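PRESS RELEASE

May 25, 2025

Mirkville Airport to trial single-engine taxiing and fixed ground power on all stands

Mirkville Airport will start a trial this October to cut the amount of fuel burned by aircraft while they are on the ground. Handling firm Geerts and regional airline Wurden have both signed up. The trial runs through the winter timetable and covers every stand on the main apron, plus the two taxi routes to the runway.

Short version: aircraft taxi on one engine where the crew judge it safe, plug in to mains power on arrival, and switch off the auxiliary power unit (APU) until shortly before departure. None of it is new. What has been missing at Mirkville is the kit on the stands and an agreed way of doing it, so that crews, handlers and the tower all expect the same thing.

"We've had ground power on part of the apron for years and it was used when somebody remembered," said Kylie Partington, head of airside operations. "Crews would arrive, nobody at the stand with the cable, so the APU stays on. Can't blame them. This time the cable is the first job, before the steps, before the bags."

What changes on the stand

Geerts staff will be on stand before the aircraft arrives, with the power lead ready. Target is 80 seconds from chocks on to power connected. Pre-conditioned air will follow on the stands nearest the terminal, the remote stands get mobile units. APU start before departure will be tied to the target off-block time passed on by the tower, instead of being left to a rough guess by each crew.

Exceptions stay as they are. De-icing, medical flights, very cold mornings, a faulty ground unit – the captain decides, and no report is needed beyond a one-line note to the stand team.

Training for handling staff began this month. Geerts is putting 105 of its ramp staff through a half-day course, mostly practical, taught on the apron between the morning and midday waves. Topics are cable handling, hand signals, engine danger zones when only one engine is running, and what to do when the unit trips. Refresher sesions will be held before the trial goes live.

"The danger zone bit is what people ask about most," said Thaddeus Villanueva, ramp training lead at Geerts. "You're used to both engines spooling down together. Now one is already off and the other isn't, and from the side it can be hard to tell. So the rule is simple. Beacon on, stay out."

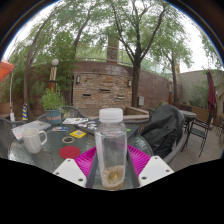

Taxiing on one engine

Wurden will use single-engine taxi on arrival first, with departures added later if the first weeks go well. Engines need a cool-down period after landing and a warm-up before take-off, so the shorter of the two taxi routes may not be suitable for departures at all. That will be looked at during the trial.

Tight turns are the other issue. More thrust on the live engine means more blast behind, and the turn by the cargo shed is already marked as a caution area. Aircraft routed that way will keep both engines running until past the shed. Tower controllers have been briefed and will not ask crews to hurry.

"Our pilots were fairly split on it to begin with," said Sepehr Kermani, fleet manager at Wurden. "Workload after landing was the worry. We've moved the shutdown item later in the flow so it comes once you're clear of the runway and have your stand number. Seems to have settled most of it."

Measuring the results

Fuel and APU running times will be logged through Gidex, the turnround system already used by the airport and its handlers. Wurden supplies engine data from its own aircraft. Other airlines may join but don't have to. A short monitoring period this spring logged 292 turnrounds under the present arrangements, and these will be used as the baseline.

Noise will be recorded as well, at the perimeter fence by the long-stay car park and at one point in the village. Residents there have raised early morning APU noise at several consultative meetings.

"People living behind the car park hear the APUs more than they hear the take-offs," said Fatemeh Safavi, environment manager at the airport. "We'll publish the readings, good or bad, on the airport website. Same with the fuel numbers."

Cost

The airport is paying for the new ground power units and the cabling. Airlines will be charged the existing rate for electricity on stand, with no additional fee while the trial is on. Charges afterwards will go through the usual yearly consultation.

Some stands will be closed for short periods over the summer whilst cable pits are dug. Closures will be notifed to operators in the normal way. No effect on passengers is expected, apart from a bit more bussing on some evening flights.

Media enquiries

Fereshteh Nikzad, press office, Mirkville Airport. Airside visits for media can be arranged once the trial is running – please allow time for passes. Interviews with Geerts and Wurden also through the press office.

ENDS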